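January 15, 2025
Bevuvgate, bench notes, kitchen table cell

Spent most of the session on the table rules. The December set had grown to three pages and people were skipping it, me included, so I went through with Mathis Arnaud and cut it down to what we check before a run.

Agreed wording so far:

Layout. Toys and kitchenware go out by hand with the arm stopped and the enable off. Do not lean over the table to nudge something while a run is paused. Paused is not stopped. This is the one we break most.

Reach. Keep everything at least 50 mm in from the table edge. Bottles and anything tall go down on their side unless the task sheet says upright.
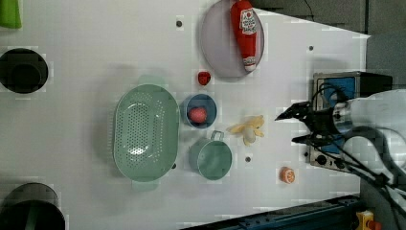
Speed. 14 per cent of full speed for the first pass on any new layout, with a hand on the stop button. After that the operator can go up to whatever the task sheet gives. Mathis wanted a fixed ceiling for the whole cell. I would sooner leave it per task, as the soft items and the pans want different handling. Left open, he is writing up his side.

Cables. Look at the run from the gripper back along the arm before power goes on. If a cable is tight with the wrist turned fully either way, stop and re-dress it. The Ferrand checklist has this at the end. I have moved it to the top of ours.

Small parts. Clear the surface of bits that are not in the object list. The old rule only covered screws and tools. New text says "any loose item smaller than the fingertip", which takes in beads, crumbs and broken toy parts. If one is found during a run, finish or abort, stop the arm, then remove it and write it in the log. Do not pick it out from between the fingers. 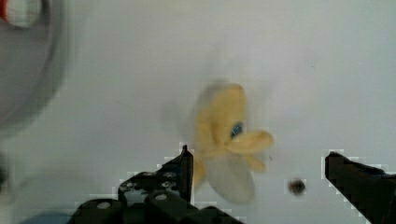
Wrist camera, yellow and grey soft toy between the open fingers, small dark item to the right of it.

Soft items. Grip force starts at the lowest setting and goes up one step at a time. No pulling on limbs or tags. Any toy with a split seam comes out of the set.

Logging. Run 659 has two layouts under one number, so I can't tell which notes belong to which. From now on a changed layout gets a new run number, even if only one object has moved. Skestel's sheet has a column for this and we will copy it.

Still to do: print the new page and take the old one down, ask Zeronier whether their stop test is weekly or per shift, get the speed rule settled with Mathis.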